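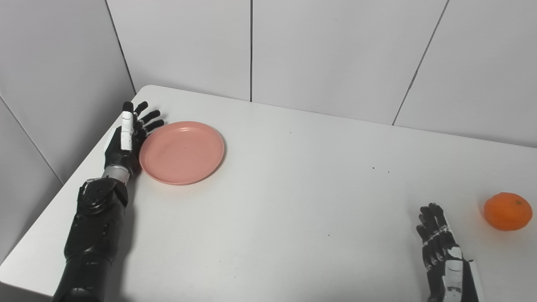
Inicio > Manuales > Mesa de cocina Atel > Montaje y puesta a punto

Inicio Productos Manuales Recambios Contacto

18/07/2024, por Harriet Dvorak

3. Montaje de la mesa

Antes de empezar, despeje un rincón amplio y extienda en el suelo una manta vieja o el propio cartón del embalaje. La Atel se monta boca abajo y el tablero se raya con mucha facilidad si se apoya directamente sobre las baldosas (¡una sola piedrecita basta!). Calcule 60 minutos con calma. Le recomendamos que lo haga con otra persona, sobre todo para el momento de darle la vuelta.

3.1. Colocación de las patas

1. Apoye el tablero sobre la manta con la cara buena hacia abajo. Los casquillos roscados quedarán a la vista, agrupados en las cuatro esquinas.

2. Presente la primera pata en su esquina, con la letra grabada mirando hacia el centro de la mesa. Las cuatro son iguales, así que puede empezar por la que más le apetezca.

3. Introduzca los tornillos de la bolsa B y gírelos a mano, sin llave, hasta que note resistencia. Si alguno entra torcido, sáquelo del todo y vuelva a empezar con paciencia.

4. Repita la operación con las otras tres patas.

5. Cuando todas estén presentadas, apriete con la llave Allen de 6 mm siguiendo un orden en cruz, un poco en cada esquina y después otra vuelta completa.

PRECAUCIÓN: no utilice atornillador eléctrico. Los casquillos pueden girar dentro del tablero y la reparación es pesada incluso para nuestro taller.

Nota: si ha comprado el travesaño Pillavum, colóquelo ahora, entre los pasos 4 y 5. Con las patas ya apretadas no hay manera de encajarlo.

3.2. Dar la vuelta y nivelar

6. Con una persona a cada extremo, levanten la mesa, gírenla en el aire y pósenla sobre las cuatro patas a la vez. Evite volcarla apoyándola sobre dos de ellas, pues toda la carga iría a parar a los tornillos.

7. Lleve la mesa a su sitio definitivo. Si va contra la pared, deje un par de dedos de separación para poder pasar el paño.

8. Ponga un nivel de burbuja en el centro, primero a lo largo y luego a lo ancho, y corrija girando los pies regulables. En las casas antiguas es normal que una pata necesite bastante más recorrido que las demás, no se alarme.

9. Presione suavemente cada esquina con la palma de la mano. Si la mesa baila, vuelva al paso 8.

3.3. Primera limpieza

El tablero sale de fábrica con una película finísima de polvo de corte. Pase un paño húmedo con unas gotas de jabón neutro, aclare con otro paño limpio y seque enseguida, insistiendo en los cantos. Durante la primera semana le pedimos un poco de mimo: nada de cacerolas recién sacadas del fuego, ni siquiera sobre salvamanteles.

PRECAUCIÓN: no emplee lejía, amoníaco ni estropajos. Los jugos de cítricos, el vino y el café deben retirarse cuanto antes, aunque el tablero esté tratado.

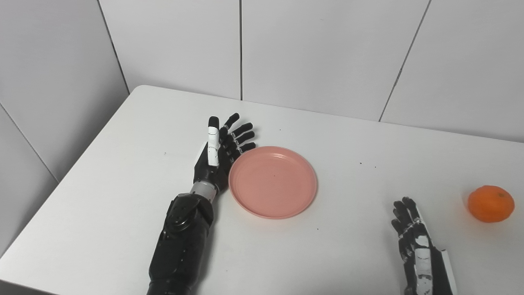
¿Cada cuánto hay que reapretar los tornillos?

Al mes del montaje y, a partir de ahí, una vez al año. Basta con un cuarto de vuelta en cada uno, siempre con la llave manual. Si la mesa se traslada con frecuencia, compruébelos también después de cada traslado.

3.4. Piezas sobrantes y recambios

En la bolsa B encontrará un tornillo y una arandela de más. Guárdelos junto con la llave; en casa los pegamos con cinta debajo del propio tablero y así no se pierden. Si le falta alguna pieza, escriba a Mervin Gauthier, de recambios, indicando la referencia 113 y el número de lote impreso en la etiqueta del cartón. Los pies regulables se piden aparte, con la referencia 86, y se envían por juegos completos.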